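News from the tenants' association at Neleck House

The small things drawer

When I moved to Londberg in March, I rented a room here in Neleck House with all furniture included. My landlord gave me two keys and wished me good luck. He did not give me any paper about the heating, the air conditioner or the television, and the person who lived in the room before me had taken the rest of the knowledge away with him. For 6 evenings I had a cold room and a machine on the wall that I could not command.

I tell this story because I have since heard it from many neighbors. People come and go in our building very often. There are 67 apartments, and in most of them the tenant changes before the furniture does. The instructions, the spare keys for the mailbox, the little key for the radiators and the remote controls get lost on the way. Then the new tenant pays for them again. One family on the Ban Street side was asked for 300 dollars at the end of their lease, for items that they say were never in the apartment when they came.

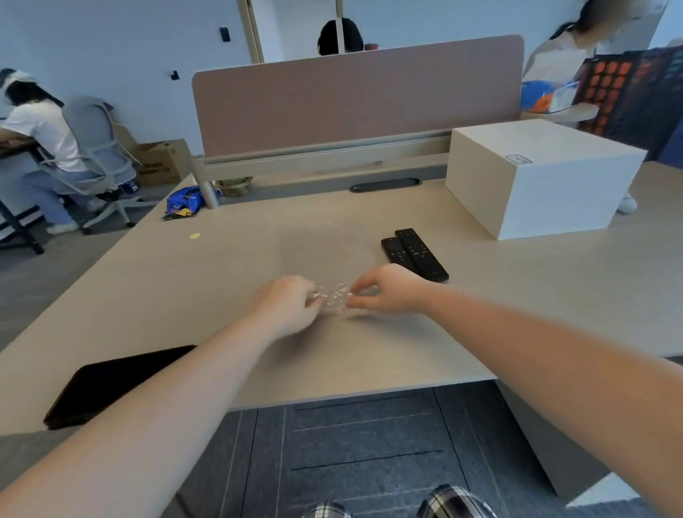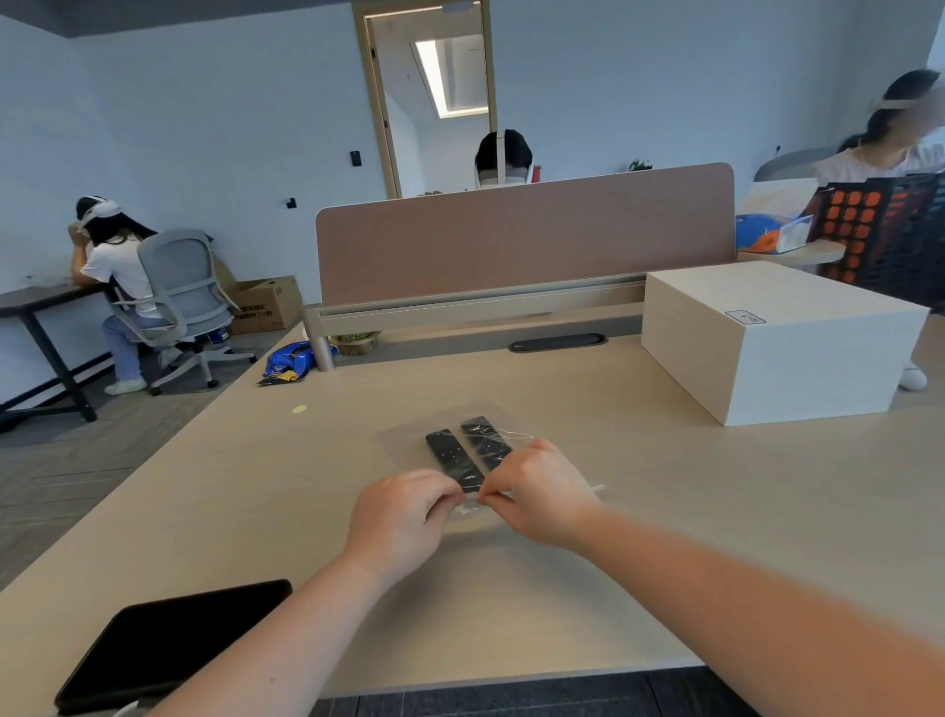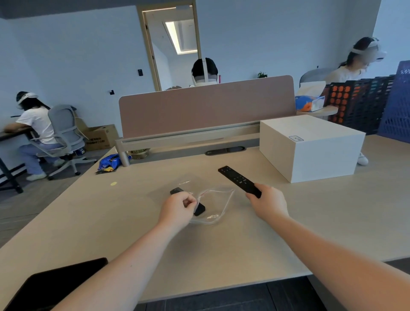
The association has now agreed on a handover sheet, and I was asked to present it in this newsletter. It is one page, printed on both sides. On the front side you write what is in the apartment on the day you receive it, room by room, and both the tenant and the landlord sign at the bottom. On the back side there is space for the small things, which are usually forgotten because they do not look like furniture. Please write them one by one. If there are two black remote controls kept with a clear plastic bag, then write "two remote controls" and what each one is for, and do not write only "electronics." The same is true for keys: say which door, and say how many.

I want to explain why the signature is important. A list that only you have signed is still useful, but the other side can say that they never saw it. When both have signed, the discussion at the end of the lease is short. If your landlord does not want to sign, send him the sheet by e-mail on the same day and keep the message. Our adviser told us that this is the second best solution, and that it is much better than to do nothing.

For tenants who have lived here a long time already, it is not too late. You can fill in the sheet today and write today's date on it. It will not prove what you received at the beginning, but it shows in good faith what is there now.

We have also opened a small drawer in the laundry room, next to the notice board. If you find keys or manuals in your kitchen cupboards that do not belong to anything you own, please put them there with a note of your apartment number. Last week I found in this drawer the manual for my own heating - the original one, with the drawings. Please do not leave batteries there, they go in the collection box at the Forkitz store on the corner.

The sheets are free. You find them in the folder under the notice board, in English, Spanish and Korean. If you can translate into another language, we would be very thankful, and the text is not long. The printing was paid from the building fund, where we still have 3,000 dollars for this year. Proposals for the rest of the money can be put in my mailbox before the next meeting. Until now I have received one, for a bicycle stand in the yard, and one complaint about the bicycle stand.

Mal-soon Ryu
for the tenants' association
July 28, 2023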